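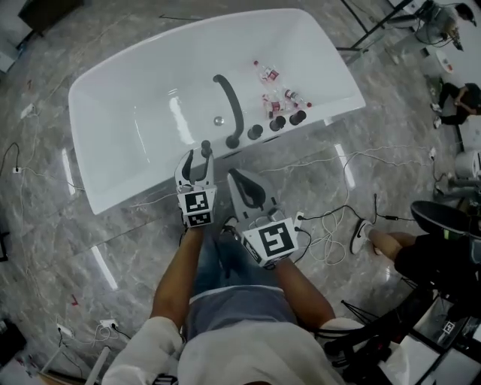 Section 4. First fill and flush

Do this before anybody bathes. Allow 20 minutes, more if the supply was shut off at the street.

1. Open both shutoff valves all the way. Quarter turn on newer houses, several turns on old ones.

2. Run cold only for 2 minutes. Water may spit or come out cloudy. Normal after plumbing work.

3. Shut off cold, run hot the same way.

4. Close the drain. Fill to just under the overflow. Leave it and go check underneath with a flashlight and dry paper towel. Wipe every joint, look at the towel.

5. Drain it all. Check the joints again while its emptying, most leaks show up here.

CAUTION: Hand-tighten the drain nut, then a quarter turn with the wrench. No more. Cracked nuts are not covered.

NOTE: Slow drain on first use? Pull the stopper and look for packing foam. Then check the trap.

6. Test the water temperature with a thermometer before first bath. If its over 120 F turn the water heater down and wait untill the next day to test again.

Cleaning: mild dish soap, soft cloth. No scouring powder, no bleach left sitting. Rinse.

Spare drain seal is part 3161, order from the Undadis parts desk, Grarndale. Ask for Vilho Manninen. Closed Monday. Have your receipt handy.

Next: Section 5, Sealing at the floor.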